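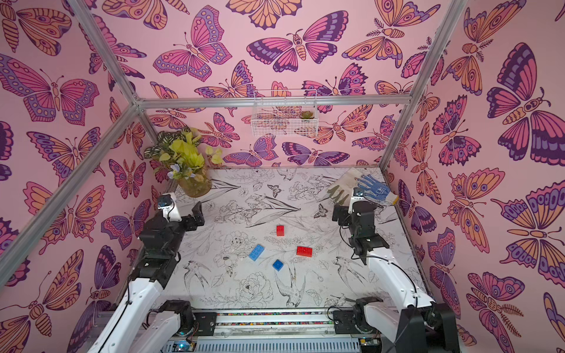
2 min read

The owner of Stasholm, a small shop that sells printed wallpaper and table coverings, decorates its display corner before anything goes on sale. The butterfly paper went up in July.

"I wanted pink, and I wanted the butterflies big," she says. "A small print turns gray from across a room."

The paper, a pattern she calls Kundine, covers the back and both sides. She hung it over two evenings and used 18 feet of it. The white table covering, with its black line drawings of flowers and swallows, is called Costache and came later.

"People told me two patterns would fight. One is all color and one is all line, so they get along fine."

She keeps the extras few. There is a wire basket with a little succulent on the back rail, and an amber vase of artificial stems in the corner. "I water nothing," she says. The work gloves stay on the table too.

Then there are the toy bricks, red and blue, the chunky kind.

"I like plain color on top of a drawing. You put a red brick on a swallow and you see the swallow better. Blue on red is my favorite pair — I'd paint a door like that."

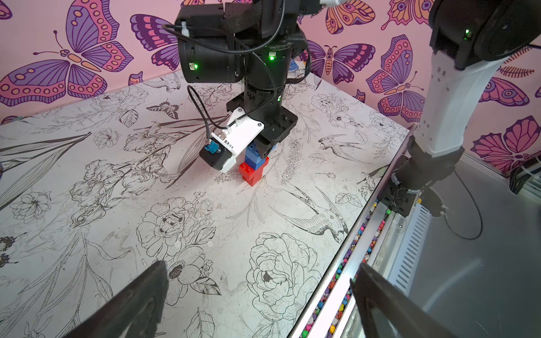
What comes next

She has 14 rolls left and plans to try the same paper in her hallway at home. A green pattern is on order for the shop, and she hasn't picked a table covering to go with it.

"Maybe plain white," she says. "I'll look at it on Monday."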